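Laundry notes: keeping black cotton black

Filed under: Fabric care
Last revised 9th August

Most black cotton is dyed with reactive or sulfur dyes. Sulfur dye is the cheaper of the two and is common in work pants and heavy twill. It loses color through abrasion more than through washing out. The gray cast on knees, seams and pocket edges is mostly broken surface fiber scattering light, and no dye-fixing product will reverse it.

Before the wash

Close zippers and hooks. Turn garments inside out. Empty the pockets and brush lint out of the corners with a dry toothbrush.

Sort by surface as well as by color. Terry, fleece and flannel shed; twill, poplin and jersey collect what they shed. A black T-shirt washed with one new bath towel will need more lint rolling than the towel is worth.

New black garments go alone, or with other black items, for the first 3 washes. To check for loose dye, press a damp white cloth on an inside seam for a minute. If color transfers, keep the item separate.

Wash settings

Temperature: cold, or 20 °C on machines marked in Celsius.
Spin: low to medium. High spin sets hard creases, and creases wear pale.
Load: drum loosely filled. An overfull drum rubs cloth against cloth and rinses badly.
Detergent: liquid, without bleach or optical brightener. Powder can leave white streaks in cold water, especially in hard-water areas.
Softener: leave out. It coats the fiber and holds lint.

White marks that appear after drying are usually undissolved detergent or mineral scale. Run a second rinse first. If they remain, soak the item for 20 minutes in cold water with half a cup of white vinegar, then rinse again. Do not combine vinegar with chlorine bleach at any stage.

Drying

Dry inside out, in shade. Direct sun fades sulfur black noticeably over one summer. In a tumble dryer use low heat and take items out slightly damp. Clean the lint screen before each dark load.

Folding and storage

Lay the item flat and smooth it from the center outward. Match the seams before making the first fold. Fold pants along the seams and then in thirds, so that no crease runs across the knee. Rotate the stack; the item on top takes the light and the dust.

Iron on the reverse side only, or through a pressing cloth. Shine on black twill is flattened fiber. Steam and a soft brush will lift some of it.
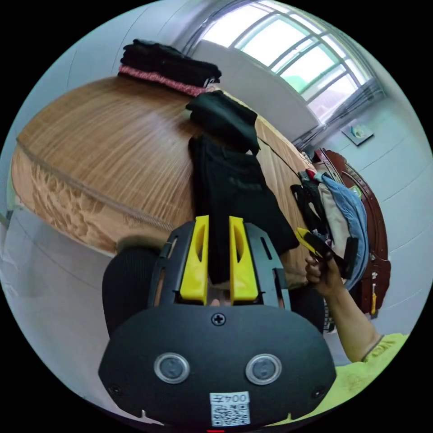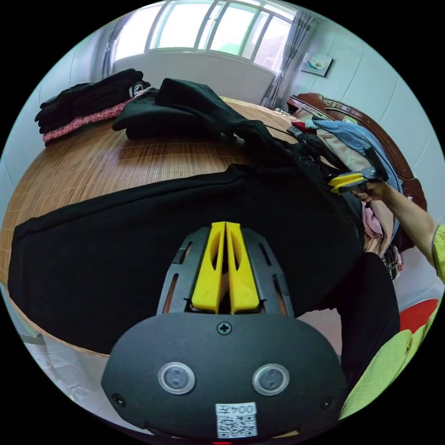
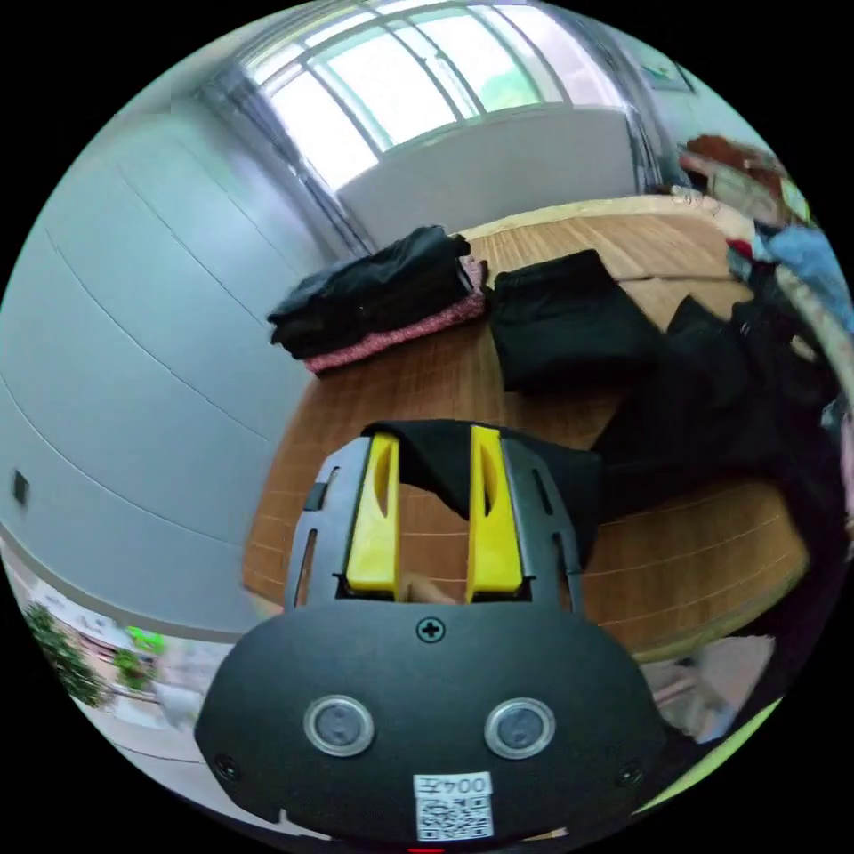
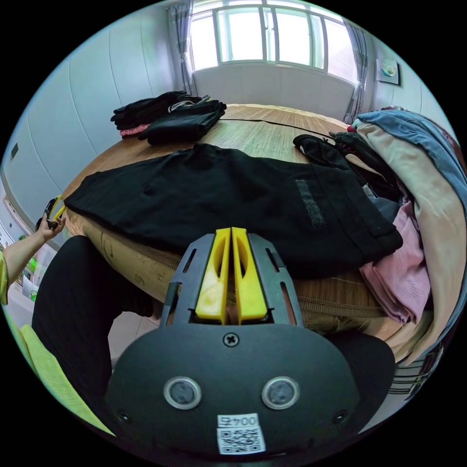 Black clothing, sorting and folding.

Hanne Lund writes that the vinegar soak did nothing for the streaks on her jeans until she cut the detergent dose by half, and that the second rinse has been unnecessary ever since. Her water is very soft, and she asks whether the dose line on the cap assumes hard water. It varies by maker. Check the dosing table on the back of the bottle and start with the soft-water amount.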